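Visit to the Stekley knitwear mill

The mill at Stekley opens its doors twice a year, and I went to the October one. It is an 8 minute walk from the station, mostly uphill. Entry was free but you had to book a place for the tour, and mine was led by Sumathi Bhat, who has worked in the dyeing department since leaving school.

We started in the yarn store. The cones are kept by shade, and the mill holds 189 colours at any one time. Customers still ask for new ones, usually greens. A new shade is tried on a small hank first and checked under three different lamps before a full batch is dyed.

The knitting floor is very loud and we were given ear plugs. There are 74 machines, the oldest of them older than the present building. They were moved from the former site at Poduval when the river flooded it. One was stopped so we could look at the needles, and a man from Trarnirlow asked a lot of questions about oil.

After that came washing and pressing. The washing room was hot and we did not stay long. Pieces are washed before they are cut, so any shrinkage happens at the mill and not at home.

Venkatesh Amin gave a short talk in the finishing room about folding and packing. He said a badly folded shirt is the most common complaint from shops, ahead of loose threads.
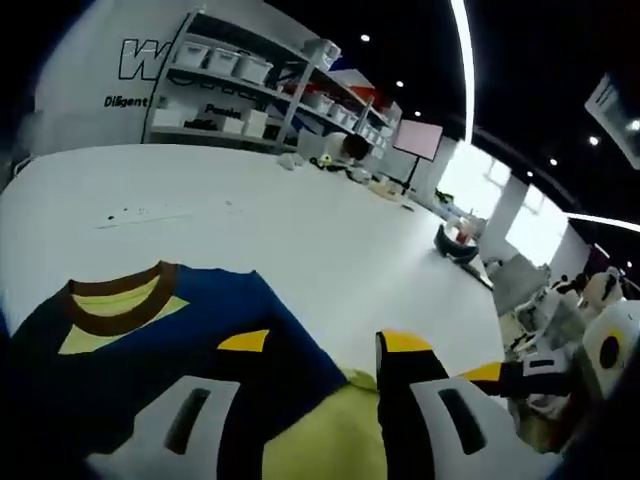 The talk ended with questions, mainly about washing at home. His advice was cool water, a short spin and no hanging while heavy.

The mill shop sells seconds at good prices. I bought two pairs of socks and a grey scarf with a small fault near one end. The tea room closes at three, so go there before the shop if you want cake. Parking is limited and the lower gate was locked.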